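Respite Care for Foster Families: Your Questions

Last updated March 3, 2025

Print this page | E-mail this page

We get the same questions over and over from foster parents who are thinking about using respite, and from people who want to be respite providers. Answers are short. If yours isn't on the list, call the Costigan office and leave a message, with a number where you can really be reached.

What is respite?

Short-term care for a foster child by another approved home. Could be one overnight, could be a long weekend. The child comes back to you afterward. It isn't a placement change and it doesn't go in the file as one.

Do I have to give a reason?

No. Surgery, wedding out of state, your own kid's college move, plain tired. All fine. The request form has a line for it but you can leave it blank.

Will my worker think I can't cope?

This one comes up at every training. No. Workers would much rather see you take a weekend in September than get a notice from you before Thanksgiving. Nobody is keeping score.

How much notice do you need?

Two weeks if you can. Emergencies, call and we'll try. Holiday weekends fill up early and we do run out of homes, so get those in as soon as you know your dates.

How many nights can I use?

Families in the Pitesel program get 9 nights a year covered. After that you can still use respite but you pay the provider yourself, and you both have to agree on the amount in writing first. Nights don't roll over. Sibling groups count as one night, not one per child.

Can my mom do it?

Maybe. If she has been through the background check and her home has been looked at, yes. If she hasn't, she can babysit for an evening under the normal babysitting rules but no overnights. Ask your worker for the relative packet. It's shorter than the full one.
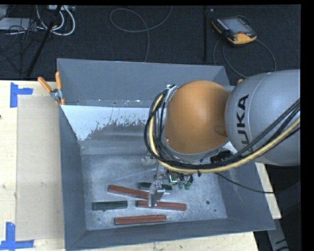 Robot arm over a bin of blocks. Contact: Fergus Morrison
Respite Coordinator, Nurkby Family Services

What should I pack?

Clothes for the number of days plus one extra set. Pajamas. Toothbrush. Whatever they sleep with, and please check twice, a missing stuffed rabbit at 9 pm is a bad night for everybody. Medical card copy. School stuff if it's a school night. A real bag or suitcase, no trash bags ever. If you don't have one we have duffels at the office, just ask.

What about medication?

Original bottles with the pharmacy label on. Not a weekly pill box. The log sheet goes with the bottles and the provider writes down every dose and signs. Same log comes home with the child and goes back in your binder. Over the counter stuff needs to be on the approved list too, including the gummy vitamins and melatonin.

What do I tell the child?

The truth, and early enough for it to sink in. For a lot of our kids a packed bag has meant one thing. So say where they're going, who will be there, how many sleeps, what day you're picking up and what you'll do when you get home. Put it on a paper calendar they can take along. For little ones, leave something of yours with them, a scarf or a T-shirt. Don't spring it on them in the car.

Can they meet the provider first?

Yes, and we push for it. Pizza, park, half an hour at the library. We like to have one visit before any first overnight except in an emergency. Try to use the same home every time after that if it went ok. Over time it turns into something like going to an aunt's house.

Can I call while they're there?

Usually. Work out a time with the provider. Some kids do better with one call after supper, some fall apart when they hear your voice and do better with a text or a picture. You know your kid. If you say you'll call at 7, call at 7.

What if there's a family visit that weekend?

Visits with birth parents go on as scheduled. Respite never cancels a visit. Tell us the time and place on the form and we'll settle who is driving before the weekend starts, not on the morning of. Birth parents should hear about the respite stay from the worker first, and not from a four year old.

Can a respite home take my kid out of state?

Not without written permission. Start that one well ahead, it can need a judge.

What if something goes wrong?

Provider calls 911 if it's that kind of thing, then the after hours line, then you. Keep your phone on. If it's a behavior thing and the provider wants to end the stay early you need to be able to come back or name a backup adult who is cleared. We ask for the backup name on the form. Alot of people skip that line. Please don't.

I want to be a provider. What's involved?

Application, background checks for every adult in the home, a home visit, first aid and CPR, and 5 evenings of class. Classes are at the Firkovine community room, upstairs, elevator is at the back. You can be single or married, rent or own. You need a bed for the child and a door that shuts. You do not need to have raised kids.

Do providers get to say no?

Always. You tell us ages, how many, allergies, pets, stairs, whatever. We call, you say yes or no, and you don't have to explain. Say no five times in a row and we'll still call you again.

Are providers paid?

A nightly rate, set by age and level of care. The rate sheet is at the front desk. Turn in your log within 5 days of the stay or the payment slides to the next month. Mileage is separate, use the green form.

How big is the program?

Last year we covered over 1,000 nights. We could of covered more with more homes, especially ones that take teens and ones that take three siblings together. If that could be you, call.

My child came back really wound up. Is that normal?

Very. Different bedtime, different food, maybe a lot of TV. Also some kids wait until they're home safe with you to let it out. Plan a boring day after. Same dinner you always make, early bath, no errands. If it's still going after a week, or the child says anything about the stay that worries you, call your worker the same day and call me too.

Where do I get the form?

Front desk or your worker. Both sides need to be filled out, the back is the medical part and we can't book anything until it's signed.

Print this page | E-mail this page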